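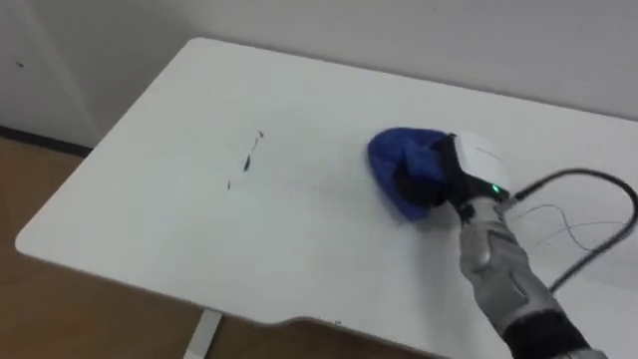

Can a robot arm push too hard on a table and report that it isn't pushing at all?

A robot arm can do exactly that if its force sensor was set to zero while the arm was already pressing on something. From then on, "pressing" is what it calls nothing.

I have now spent a large part of my spring on that answer, so you're getting a thread.

Background for the new people: I work on table wiping at Prorkport. Arm, gripper, cloth, white table, dark mark. Remove the mark. My relatives believe I build androids and I've stopped correcting them.

Wiping sounds like the easy one. It's all contact, though. Pick-and-place touches the world for a second and leaves. Wiping leans on the world and drags something sideways, on purpose, for the whole job.

So the wipe runs on force control. You tell the arm how hard to press and it moves down or up until the wrist sensor agrees. The arm trusts the sensor completely. You can see where this is going. I couldn't.

Our limit is 30 newtons. Go over it and the software stops the arm. We were very proud of this limit. It was on a slide.

Run 978. Start of the morning, table clean apart from the usual streak. Aurélien Tessier at the side of the table, me at the desk, coffee in the wrong hand for what comes next.

The arm goes down with the cloth, makes contact and begins a stroke. The plot on my screen says a nice light press. The table says something like "hrrnk."

Then the far legs came up off the floor.

It wasn't much of a lift. You could have slid a magazine under them. But I'd like you to picture a table lifting at one end while a green line on a monitor tells you that everything is lovely.

Aurélien hit the stop. He's the hero of this thread and will be unbearable about it.

Now the part I like least. The stop did what it was built to do: motors off, brakes on. The arm froze exactly where it was, still pressing into the tabletop, with the table tilted under it like a seesaw with a very committed kid on one end.

An emergency stop means "stop moving." It does not mean "let go." I knew that. I've explained it to visitors. It feels different when the table is creaking.

If a hand had been under that cloth, the stop button would have kept it there. There wasn't one. Everyone is fine. I'm putting this in its own post so people who only read one post get the important one.

How we got the arm off the table: two people holding the table, one person with the brake release, and a lot of "ready?" "ready for what?" The release procedure was in a binder. The binder was in the other building.

OK, the cause. Every run begins with a zeroing step. The arm holds still, reads the wrist sensor, and calls that reading zero. You need this. Sensors drift, grippers weigh something, cloths get swapped for thicker cloths.

The step assumes the arm is hanging in free air. It was written on a day when the arm was always hanging in free air, by somebody who didn't see why you'd check. I know who it was because I found my own initials on the commit.

The run before had ended early with a dropped connection. The arm stopped mid-wipe, cloth on the table, pressing. We restarted the program. The program did its zeroing step right there, mid-press.

So the press it was already making became zero. Then it added the press it was asked for. Then it checked the total against 30 newtons and found only the second half of it. Passed with flying colors.

The limit used the same sensor, the same zero and the same wrong idea of the world as the controller. It was a smoke alarm wired to the toaster's opinion of the toast.

First theory, for the record, was the cable. It's always the cable. A thick cable looping off the back of a gripper pulls on the wrist a little differently in every pose, and I've blamed it for things it did and things it didn't.

We spent two days on the cable. We taped it. We untaped it. We moved the loop up, then out. I wrote the phrase "cable-induced moment" in a report with total confidence. The cable was innocent and I have not apologized to it.

Second theory was friction from the cloth. Bunched cloth grabs more than flat cloth, that much is true, and it makes the sideways numbers ugly. It does not lift a table.

Jacqueline Guillot cracked it from the logs without getting up. She noticed the sensor reading at the "free air" step was perfectly steady and the arm height at that moment was table height. "Where was it when you zeroed it?" Long silence from the person with the initials.

We log at 1,000 samples a second, by the way. Everything needed to catch this was saved in beautiful detail on every single run. We just never had anything look at it.

Then we went back through the old runs, which I recommend if you've been feeling too good about yourself. The same thing had happened before, smaller. A run that "wiped unusually well." We had been pleased. There's a note in the log with a smiley face.

Fixes, in the order we did them. The zeroing step now refuses to run unless the arm is up at a known safe height. If it isn't up there, it stops and asks a person to move it.

Why not have it lift itself up automatically? That was my plan. Jacqueline asked what happens if the cloth is caught on something, or if somebody's sleeve is. It was no longer my plan.

Next, the sensor's raw reading gets compared with what the gripper and cloth ought to weigh. If raw says we're holding up a bowling ball, we don't get to call that zero.

There's a second limit now, and it ignores the wrist sensor altogether. It looks at motor currents in the arm joints. It's cruder and it grumbles during fast strokes, but it has its own opinion, and that's the whole reason it's on the payroll.

There's also a hard floor. The arm knows how high the table is and is not allowed to aim more than a small distance below it. I can hear you asking why it was ever allowed to aim through the furniture. Because tables aren't level and I was in a hurry.

The controller is an Otetti and the stop relay is an Antoniadis, and several people have asked which one failed. Neither of them. Both did what their manuals say. I've now read the manuals, which I'd describe as a growth experience.

The binder lives next to the arm. So does the brake release card, laminated, big type. We practiced it with the arm pressed lightly into a foam block. First try was slow and fairly embarrassing. We do it with every new person now.

And hands stay off the table while the arm is powered. This was already a rule. It was the sort of rule that had an exception for moving the cloth a tiny bit because it looked crooked. The exception is gone. The cloth may look crooked.

To test the new checks we tried to break them on purpose. Killed the connection mid-wipe, restarted, over and over. It refused to zero every time, in a red message box I wrote myself and have grown to resent.

One check turned out too strict. A heavier cloth was enough to trip the weight comparison, so for a whole afternoon the arm declined to work on the grounds that its towel was suspicious. We widened the allowance a little and wrote down why.

We're sending the write-up to the people at Fliswood, who run a version of our wiping code on their own tables. Theirs are bolted down. So theirs wouldn't have lifted, and they'd have had no "hrrnk" to go on. I think about that more than the table.

Someone in the replies wants to know how many wipes before I trust it again. The plan says 3,000 without a force fault. I'll be standing near the stop button for the early ones and I've switched hands for the coffee.

Someone else asks if the mark ever came off. Run 978 was scored before we pulled it. Under "surface pressure," the system gave itself full marks.

Posted 2023-05-07. If you run force control on anything, go find the line where you zero the sensor, and then find out what the arm is touching when it gets there. Replies open, cable jokes welcome.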